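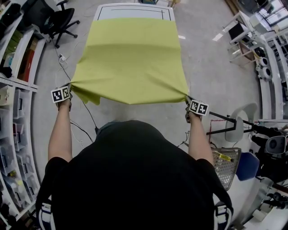

A yellow-green cloth, held by two corners over a white table.

Restaurant linen, stains and the price of hot water: a talk with Mircea Stanciu

Posted 08/05/2026

Mircea Stanciu has owned Skotel, a commercial laundry that washes table linen for restaurants and small hotels, for long enough that he no longer looks at the food when he eats out. He looks at the napkins. "I turn the corner over and check the hem," he said. "My wife has asked me to stop."

We met in the office above the wash floor, where it is warm all year and you have to raise your voice a little when the big extractor spins. He had set aside an hour and we went over it. I asked him first how a person ends up in linen.

He was working as a driver. The laundry then belonged to the Pascu family and carried their name, and he had the route that went out before dawn and came back with dirty bags. He did that for three years. Then the man who ran the ironer hurt his back and Stanciu was put on it for a week, which became the whole winter.

"I liked it more than driving. It was hotter, but you could see what you had done at the end of the day. A stack is a stack."

When old Pascu decided to sell, there was one offer from a larger company that wanted the customer list and planned to close the building. Stanciu asked for a month to find the money. He got a bank loan, a smaller loan from his brother-in-law, and an agreement that the Pascus would be paid the rest over time. The name on the trucks changed the following October. He says some of the older customers still write their checks to Pascu, and the bank still takes them.

Skotel now has 35 restaurant accounts. Most are within a short drive, and the farthest is a lodge up at Skurkari that gets a delivery once a week and buys enough to make the drive worth it in season. Out of season it doesn't, and he goes anyway. "They stayed with me when I had a boiler down for nine days. I'm not going to tell them the road is long."

Most people think of a linen service as a place that washes things. Stanciu describes it as a business that owns a lot of cloth and tries to keep track of it. The restaurants rent. The napkins and tablecloths belong to Skotel, and every piece that gets thrown out with the chicken bones is a piece he has to replace.

"I ordered 3000 white napkins two years ago. I could not tell you where most of them are. People take them to wipe down the grill. They take them home. A cook ties one around his head, and he leaves the job, and there goes the napkin."

He tried charging for losses by the piece and found that it caused more arguments than it paid for. Now each contract has a small monthly amount built in to cover missing items, and he reviews it once a year. Customers who lose very little get a better rate. He would like to say that this made people more careful. In his view it mostly made the invoices shorter.

I asked about stains. He had clearly been waiting for it.

Red wine, he said, is the one everybody brings up, and it is not hard. Wine that reaches the laundry within two days nearly always comes out in a normal wash with an oxygen bleach. The bad ones are turmeric, candle wax with dye in it, lipstick and cooking oil that has been left in a closed bag in a hot kitchen. Turmeric will fade if you put it in the sun, but he has no room to put anything in the sun. Old oil turns yellow and sets, and if the cloth then goes through the ironer the stain is there for good.

"What I ask of a restaurant is simple. Shake it out, don't knot the bag, and don't leave it wet in a corner. If they did those things I could use half the chemistry."

He is against the home remedies that dining room staff like to use. Salt does very little. Club soda is water. Rubbing is worse than leaving it alone, especially on cotton, where it raises the fibers and leaves a fuzzy patch that shows even when the color is gone. For people at home he recommends cold water from the back of the cloth, a little dish soap for grease, and no dryer until you have looked at it in daylight.

Colored linen is a separate headache. A few years ago every new restaurant wanted white. Then it was gray, and lately there has been a run on greens and mustards. Colors can't be bleached the way white can, they fade unevenly, and a napkin that has been washed fifty times looks wrong next to one that has been washed five times. Skotel keeps each color on its own shelf and tries to rotate the stock so the pieces on one table are close in age. It works fairly well until a customer has a wedding and needs everything on the shelf at once.

"Somebody calls and says, I want olive. Fine, but whose olive? I have three. I send a sample now. I used to do it by phone and it was a disaster."

On the question of cotton or polyester, he has moved around over the years. Polyester lasts longer, holds its color and needs less heat. It also doesn't absorb anything, so a guest who wipes a spill with it only pushes the spill across the table. He now buys spun polyester for tablecloths and cotton for napkins, except for two customers who insist on real linen and pay for it. Linen wrinkles if you look at it, he said, but it gets softer for years and he enjoys handling it.

Costs came up several times without my asking. Gas is the largest bill after wages. He put in a heat recovery tank that takes warmth from the waste water and uses it on the incoming supply, and he pulled out the old invoices to show me the change. In the last winter month before the tank, the plant used 407 units of gas by the meter. In the same month a year later it was 249, with slightly more linen going through. He had expected less of a drop and still thinks a mild winter helped.

He is slower to spend on other things. The order system is a program called Tando that one of his nephews set up, and it does what he needs, which is to say which bag goes on which truck. It does not like apostrophes. Any restaurant with an apostrophe in its name has to be entered without one, and the labels come out that way, and one owner took offense and had to be spoken to.

Finding people is harder than it was. The work is hot and starts early, and a person can get similar pay in a supermarket with air conditioning. He has raised wages twice and moved the first shift back an hour, and the second of those made more difference. He has also stopped hiring for speed. A new person spends the first weeks at the sorting table, learning to tell by hand what something is made of and to find the forks. There are always forks. Steak knives too, so everyone at sorting wears cut-resistant gloves, and he has sent people home for taking them off.

The forks go into a bucket and the bucket goes back around on the route. Drivers are supposed to match them to the customer. "They give them to whoever is short," Stanciu said. "I've seen a place with four kinds of fork and I think two of them came from us."

I asked whether he worried about restaurants giving up cloth for paper. He did, for a while. During the lean years a third of his accounts dropped tablecloths, and most of those never took them back. Bare tables are in fashion and he understands why, as the owner saves money and the room looks younger. Napkins have held up better. Aprons and bar towels have grown, and kitchen jackets too, which he had never handled before and now has a separate press for.

He doesn't plan to get much bigger. There is room in the building for one more washer and he has been looking at a used one, but the floor drain would have to be moved, and the plumber's estimate has been on his desk since spring. His daughter works the front office in the summers and has told him she is going to study geology.

Before I left he took me down to look at the ironer, the same one he was put on that first winter. The padding has been replaced many times and the rollers once. A woman was feeding tablecloths in at one end and another was catching them at the other, and they were talking about a bus route that had been changed. Stanciu stopped to look at a cloth, pulled it off the pile and dropped it in a bin marked for rags. It had a hole in it the size of a pea. Rags go to a body shop down the road, which buys them by weight.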